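Who Pays for the Second Pair? A Buyer Looks Back at the Budget

Mar 5, 2018

Esi Annan keeps a spreadsheet she calls the graveyard. It lists every piece of automation her employer, the fruit packer Vundesbridge, has looked at since she took over purchasing, and next to each one is a short note on why it was turned down. Most of the notes say "price." A few say "demo only."

"I'm not against any of it," she told me over a very long lunch. "I'd love to be wrong. But I sign for this stuff, and then I have to sit across from the plant manager when it's sitting under a tarp."

The item that got her talking was hand-held grippers, the kind a person carries around and works with by hand so that the motion can be recorded and later used to train a robot arm. Vundesbridge packs mixed gift boxes, and the company wants to know if an arm could ever do it. Before you buy an arm, the thinking goes, you buy the grippers and collect your own examples. It's sold as the cheap way in.

Annan doesn't care for the word cheap. The quote from Pamen, one of two suppliers she invited to bid, looked fine on the first page. "Then you turn to the second page. Spare pads, spare screws, cases, a storage plan, a support plan. The support plan renews itself in September whether you've opened the box or not. I asked what happens if we cancel. They said no one had ever asked."

She did ask. The answer took nine days and came as a PDF.

The other bidder, Strazds, was easier to deal with but wanted a minimum of 200 recorded hours before it would even talk about what an arm might manage. Annan did the math on a napkin while I watched. Wages for the people holding the grippers came to more than the grippers did, and that was before anyone had looked at a single recording to see if it was any good.

"That's the line everybody leaves out," she said. "They show you the hardware cost because it's small. Labor goes in somebody else's budget. My operations people think it's in mine and I think it's in theirs."

I asked whether the trials had at least told her something about fruit. She shrugged. A single orange is a friendly object, she said, round and tough and about the size a gripper likes. Nobody at Vundesbridge loses sleep over oranges. Cherry tomatoes and ripe plums are what get bruised, and she wants any pilot to be priced on those. When a supplier sends her a success rate, her first question is which fruit, and her second is who picked it out that morning.

She has the same complaint about tables. Her packers work on steel benches under bad light, and she'd want to pay for recordings made there. Cloth slides and bunches up. Steel doesn't. Does that matter to the software? She has put the question to both suppliers and has had, by her own account, two different confident answers.
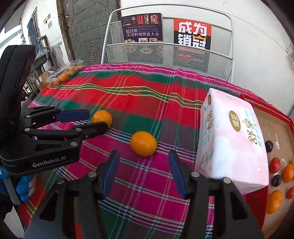 Tomoyo Nagano thinks the whole argument starts too late. By the time a company is comparing quotes for grippers, Nagano said when I called, it has already decided to spend the money, and the sensible thing is to set a stopping point first: so many hours, so many dollars, and a named person who can end it. Nagano would also buy two pairs from the start, on the grounds that one broken joint can idle a whole shift.

Annan laughed when I passed that along. "Two pairs. See, now you've doubled page one." But she wrote it down, and she agreed about the stopping point. Her draft plan, which has the working title Primus, now caps the first round at 302 boxes packed and recorded. The number comes from a single customer order that the plant has to fill anyway, so the wages are at least partly spoken for.

If the first round goes well there's a second, at 800 boxes. She wouldn't say what "well" means. I pushed a little. Is it speed? Fewer bruises? A promise from somebody that an arm is coming?

"It has to be something I can check without calling the supplier," she said. "If the only person who can tell me it worked is the person selling it, it goes in the graveyard."

For now, Primus has no row of its own. She's waiting on revised quotes from both companies, with the labor written in, and she has asked for the support plan to be taken off entirely. Pamen has so far sent her a new brochure.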